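How do I report that the night bus escort at my university has stopped?

Asked by Petrenko, Mar 14, 2019

I am a second year student at the Prallalow campus. Until February we had a person from the safety office who walked with us from the library to the bus stop after 10 in the evening. Now the desk says the service is "under review" and gives no date. I wrote 2 emails and got only the automatic reply. Is there somebody above the safety office I can ask, or must it go through the student union?

Answer from Britta Voß

You can do both, and I would start with the union. I was a course representative for three years, and a complaint from one student waited much longer than a question from the union. Ask them to put it on the agenda of the welfare meeting - that way a written answer has to be given.

Also make a formal complaint yourself. The form is on the student services page, under "Campus life". Attach your emails with the dates.

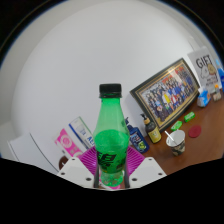

In the form, write only what happened and what you want back. Mine was too long the first time and they returned it to me. If you have no answer in 90 days, you can take it to the ombudsman.

Answer from Jomero

same at our place, they cut it. we walk in a group now

Answer from Zandik

Check your student charter. In ours, evening escort is named in section 3, so they could not end it without consultation.

Contact us | © 2019 Community Help | Back to top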